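Hebden Desk Cable Tidy Kit

By Osari Home

I started making the Hebden kit after I crawled under my own desk one too many times looking for the charger that had slid off the back again. If you work at a table with a laptop, a lamp and a phone all fighting for one outlet, you know the feeling!

The kit comes with a steel under-desk tray, 740 mm long, plus a fabric sleeve that zips over whatever hangs down to the floor. You also get two screw-on brackets and two stick-on ones (good for renters, or if you just can't bring yourself to drill into a nice table). The tray takes most power strips, and I left the ends open so fat adapters can poke out — mine always do.

Depth is 105 mm, so measure behind any drawers before you order. Colors are chalk and charcoal. I like chalk, but charcoal hides dust better.

Fitting it is pretty easy. Unplug everything first, sort out what you really use, and put the spare leads somewhere they won't creep back. I sort mine on top of the table before I touch a single bracket.

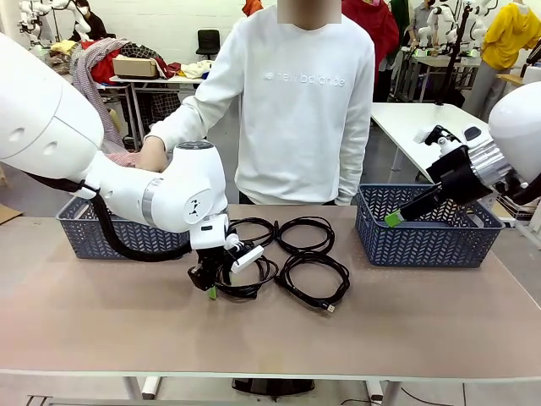
A black cable plug over a light beige-pink tabletop.

Goes well with: Plulia cord clips, Flesix zip sleeve (extra length)

Shipping: leaves my workshop in two working days. The next batch of charcoal is due in April, and you can pre-order it now.

Returns: fine by me, as long as the stick-on pads still have their backing on.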